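Small Waste Deserves a Public Bin
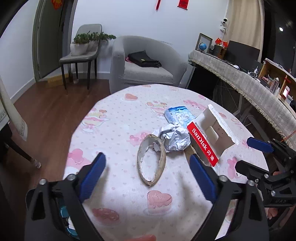

Crumpled paper, torn cardboard and a soft plastic packet on a tablecloth.

The Lornar district council will soon decide whether to keep its mixed-waste contract for another 3 years. In our view it should not. Okus, with around 4000 households, moved to separate collection in July, and residents there now sort paper and card at the door. Lornar still sends both to the same pit as its kitchen scraps.

The council argues that sorting costs too much. That claim rests on a single estimate, prepared before the Kerkura depot opened. A new estimate should be requested and published before any vote is taken. Households are entitled to see what they are paying for.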